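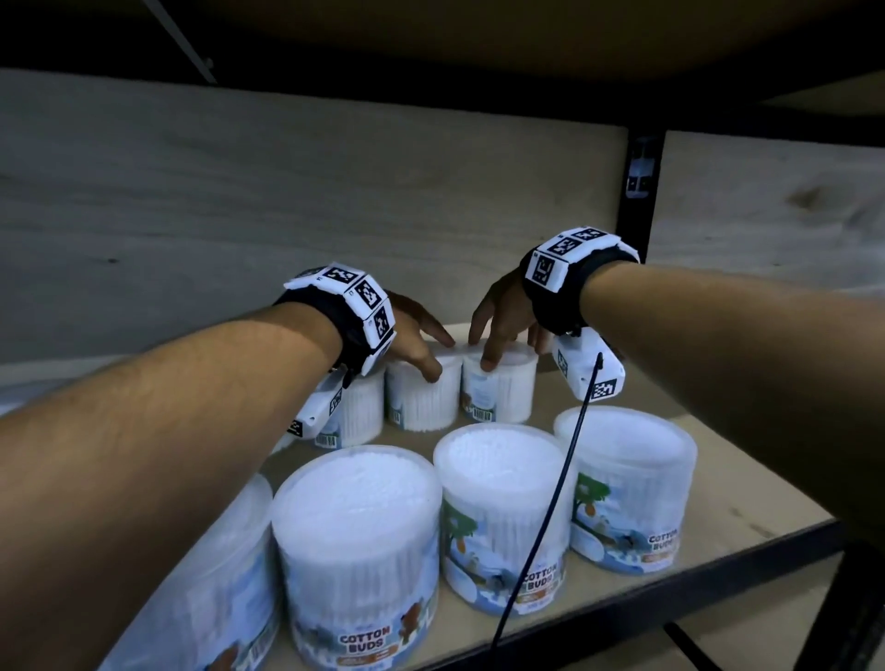 **Figure 3.** Shelf restocking task, both hands at the back row of tubs. The wrist straps carry the printed markers used for tracking.

### 4.2 Shelf task

The shelf task was the second of the units in the Florix course, after the table-top sorting unit. Students worked in pairs at a wooden shelf stocked with clear tubs of cotton buds. One student wore the wrist rigs and handled the tubs while the other ran the recording software and kept the log sheet. They changed places after each set of trials.

We chose the tubs because they are cheap, light and all much the same shape. They are also hard to tell apart from above, where the clear lids show little besides white cotton tips. In the first week, two pairs wrote object labels that did not match between front and back rows, and their sets had to be labeled again.

A marker is also fixed to the shelf post (Figure 3, upper right). Students used it as the reference for the wrist poses, so that a rig which slipped on the arm could be found by comparing the start and end of a trial. The wrist markers sit on several faces of each strap. Reaching to the back row turns the wrists and hides some of these faces, and we asked each pair to note how many frames had no usable marker on either wrist.

The class recorded 239 trials over 9 sessions. We dropped trials in which tracking was lost on both wrists for more than 4 seconds, and trials where the log sheet was missing. Most of the dropped trials came from back-row reaches, where the forearms pass over the front tubs and the hands work close together.

Cable handling was a steady source of trouble. Pairs that checked the slack before each trial had fewer restarts, and we added this check to the handout used at Flalberg in May. The handout also asks for a short practice reach to every tub position before recording begins.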